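Household and Workshop Chores: Where the Machines Stand
Otis Fitzsimmons
Posted Jan 14, 2025
Filed under: Automation, Work

Readers of these pages have asked, more than once, whether the chores we assign to people at home and on the shop floor may soon be given to machines. I spent the early part of January looking into the matter on behalf of Windmont, where I advise on staffing, and I set out my views below. They are my own and should not be taken as the position of the firm.

The task of greatest interest to Windmont is a modest one. A part is taken from a shelf or a crate, turned the right way round, and put where the next worker expects to find it. At our Escobedo site this is done by hand, and the stores there hold 3365 separate lines. A new starter is usually trusted with the work by the end of the first week.

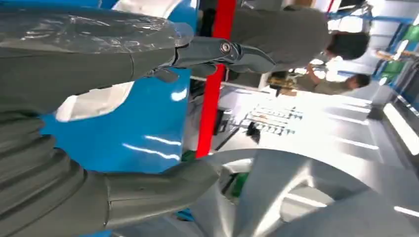

Two questions should be kept apart when work of this kind is discussed. The first is whether a machine can do the task at all. The second is whether it can do the task all day, beside other people, without a skilled person standing by. Suppliers tend to answer the first question when they have been asked the second, and buyers are seldom firm enough in asking again.

It is my view that the first question may now be answered with a guarded yes for stiff parts of known shape. A car trim piece does not fold or spill. Even so, it may be thin at the edge, smooth on the face and easily marked, and a hand which presses too hard will do damage that is not found until inspection. Windmont's own rule is that a marked cover is a scrapped cover.

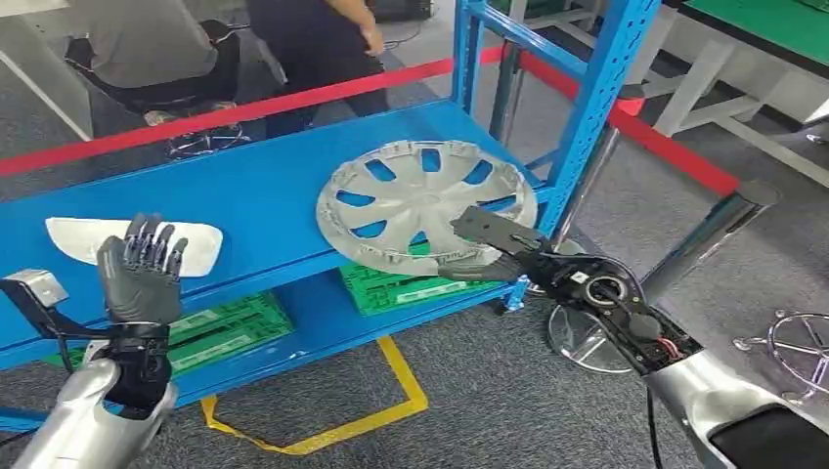 The position in the home is harder. A shelf in a stores area stays where it was fitted, and the crates are of a standard size. A kitchen cupboard is arranged by whoever used it last. My sister's household owns a Drinda floor cleaner, which does its one job tolerably well, provided that the chairs have been lifted first. The lifting of the chairs is also a chore, and it remains hers.

On cost I can offer only a partial view. The draft plan prepared by my colleagues at Sellier allows 600 hours of supervised running before any machine would be left to work a shift by itself. I consider that figure fair – perhaps a little low. It takes no account of the time needed to relabel crates or to move the walkway, and both would fall to the present staff.

My advice to Windmont is therefore to keep the present arrangements at Escobedo for the coming year and to record picking errors by hand in the meantime. There is at present no sound record of how often people put the wrong part in the wrong place, and without one no fair comparison can be made. The recording sheets have been drafted and are with the shift leads for comment.

Correspondence on the earlier post, concerning laundry folding, will be answered separately.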